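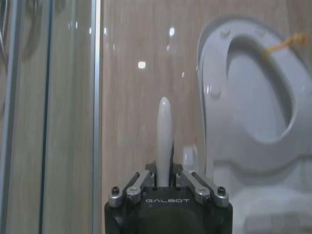
Drolico analyzer drifting at Drunville site

trinhquach
Zero drift on our Drolico gas analyzer since December. 4 ppm a day, span 300. Swapped the filter, no change. Anyone?

stackrat33
Sample line temp? Bet you have condensate.

trinhquach
Line is fine, checked teh whole run.

brondar_fan
Not condensate. Purge air. Get an Asfaw dryer on it

stackrat33
Disagree, purge would show on span too. Leak check first, 30 min tops.
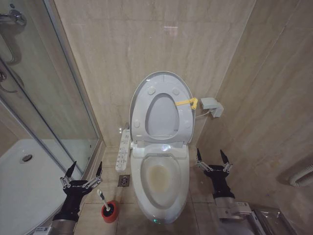 lid and seat up

trinhquach
ok will leak check tomorow. Trinh Quách if anyone calls the shop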